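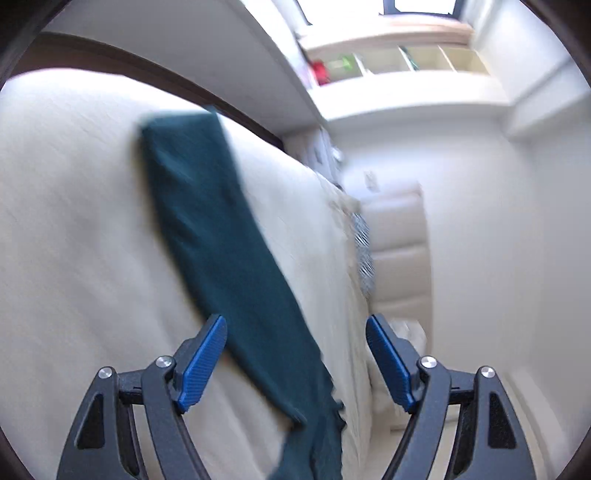 Search this gallery
Type a word and press Enter

The towel week at Flimunton: what went wrong with gripper Bosen

In October our small group in Flimunton was recording how people fold and hang towels at home. The recordings are made with a gripper held in the hand, and later they are used to teach the arm at Skernico. We wanted 1000 good recordings. On Wednesday we found that a part of them could not be used, and on the same day one of us got a pinched finger. This page puts together the pictures of that work with the notes we made, so that the other groups can check their own grippers.

The texts are by me, Ximena Yáñez. Please excuse my English where it is stiff.

The living room

The green towel lies over the cream sofa, and the two blue pads stand open on both sides of it. The task is easy to say: take the towel by the hanging part, lift it, put it back folded. Most people needed a few tries before they stopped turning the wrist too much.

The fringe

The towel has fringed edges where it falls over the front of the sofa, and we did not think about this when we chose it. On Wednesday morning some threads went into a joint of the right finger and were wound around the screw. The finger still moved, but it came back slowly. The person holding the gripper thought that it was her own hand getting tired, and she continued.

The joints

Each finger turns on small screws with round silver heads. After the threads were pulled out, one screw on the right side could be turned with the fingernail. We had tightened all of them on Monday, or we believed so. In the tool book there is a signature for the left finger only.

The pinch

It happened shortly before lunch. My colleague held the gripper by its lower part and tried to free the finger with her other hand, while the trigger was still pressed. When she let the trigger go, the links moved and caught the skin of her thumb. It was a small wound and she went home at the normal time. I write it here with all details because the force is not large and so we were careless with it. A child could have been in the room, as these are real homes.

The recordings

We looked at the finger opening in the log. It should go to the same value each time the gripper is fully open. From recording 1844 the right finger did not reach this value any more, but the program calculates the opening from the left finger and copies it for the right one. For the program everything was in order. In 54 recordings the opening in the log and the opening in the video do not agree. We have taken them out of the set and kept them in a separate folder, for whoever wants to study the fault.

(The numbering does not start from one in Flimunton. It continues from the kitchen work, so please do not be afraid of the high number.)

The opening test

Before each session we now open and close the gripper 10 times in front of a plain wall and look at both fingers. If one is slower, we stop and clean the joints. The test has found one more loose screw already, on the second gripper, Tamuno, which was never near a towel with fringe.

The new rules for the hand

Trigger released before touching the fingers. Free hand away from the links. If cloth is caught, put the gripper on the table first and pull the cloth out slowly with tweezers, never with the fingers. The tweezers are in the lid of the box and should go back there.

What is still open

We do not know if the screw became loose because of the threads or was loose before. I have my opinion, but it is not proven. Skernico was asked if the program can read both fingers separately, and they answered that it is possible in the next version. Until then the test is done by eye. Two towels without fringe were bought, and we continue with the sofa task next week in the same room.

If you have seen the same fault on your gripper, write to me and tell me which side it was.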